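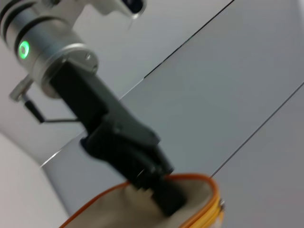 ## 3. Measurement of slow drift in the fiber sensor

The sensor described in Section 2 reports temperature as a shift in the wavelength reflected by a short grating written into the fiber. A shift in the reading can come from the grating, from the light source, from the reader, or from the fiber between them. This section deals with the last three. The response of the grating itself was covered in our earlier note and is used here without change.

### 3.1 Light source and fiber

All runs used the same diode source, with a center wavelength of 966 nm. The source was left on between runs. Early tests in May showed that switching it off overnight led to a slow change in output the next morning, and the size of that change was not the same from one day to the next. We did not try to correct for it.

Light from the source passed through a coupler and then along 20 m of fiber to the grating. The fiber was wound loosely on a plastic drum and covered with a foam sheet. Connectors were cleaned before the first run and then left alone. One connector, on the reader side, had to be replaced after the second run when its ferrule was found to be chipped. The first two runs were repeated with the new part and only the repeats are used below.

The grating was held in a drilled copper block. A platinum thermometer sat in a second hole beside it, with thermal paste in both holes. The block was kept at a fixed set point by a Trivham controller – the same unit used for the response measurements – and its own readout was logged as well, although the platinum thermometer is taken as the reference throughout.

### 3.2 Reader

The reflected light was measured with a Sokgate reader, which spreads the light across a line detector and fits a curve to the peak. The fit gives a center position in pixels. We convert this to wavelength with a second-order curve taken from a gas cell. The maker's own conversion was not used, as it is applied inside the device and cannot be switched off for one channel only.

Each data point is the mean of 500 fits. Single fits scatter more than the drift we want to see, and a shorter average left too much noise in the difference between channels. A longer average made no clear difference to the scatter but hid a step that appears in several runs when the room ventilation changes speed.

A second, unheated grating was connected to the other channel of the reader. It was kept in a closed foam box with its own thermometer. Any change seen on both channels, after the box temperature is taken into account, is assigned to the reader or the source.

### 3.3 Procedure

There were 13 runs in total, counting the two repeats but leaving out the runs they replaced. In every run the block was brought to its set point and held there until the platinum thermometer was steady. Logging was then started by hand. The log file records the fit center for both channels, the peak height, the two thermometer readings and the temperature of the detector housing.

Ho-yin Ng carried out the runs and Tzu-hsuan Chuang did the fitting. The fitting was done with run labels removed, so that runs with the foam cover in place could not be told apart from the three in which it was taken off. Labels were put back after the last fit had been stored, on 25/06/2020.

No points were dropped by eye. A point was left out only if the peak height fell below the limit set before the first run. This happened in one run, over a short stretch, and the gap has been left in the record.

### 3.4 Separation of the drift terms

We write the observed shift as the sum of a grating term, a reader term and a fiber term. The grating term follows from the platinum thermometer and the known response. The reader term is taken from the reference channel. What is left is called the fiber term, though it also holds any error in the other two.

The reader term is the largest of the three in every run. It follows the temperature of the detector housing with a short delay, and a single time constant describes the delay well enough for our purpose. The fiber term is small with the cover on. With the cover off it becomes larger and less regular – most likely through small changes in polarization as air moves over the drum.

We fitted the time constant for each run separately and then once for all runs together. The separate values agree within their errors, apart from the run with the gap. The common value is used from here on.

**Figure 3.** Two robot arms at a white tabletop, with a small beige canvas bag between them.

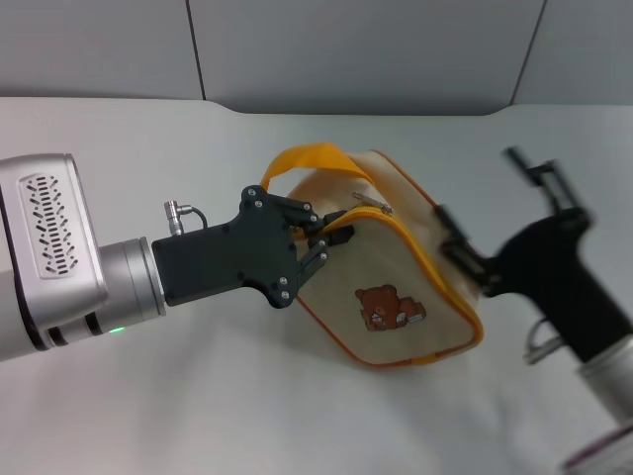
### 3.5 Limits of the method

The reference channel does not share the full optical path with the heated grating. It has its own coupler port and its own connector, so a change at either of these would be counted wrongly as a fiber term. Swapping the two channels for one run gave the same result within the scatter, but one swap is a weak test.

The housing temperature is measured at a single point. If the detector warms unevenly, the delay we fit will depend on how the room temperature changes as well as on the device. Readers with an internal heater, such as the Vilteneo type, should show less of this effect. We had no such unit and cannot give a comparison.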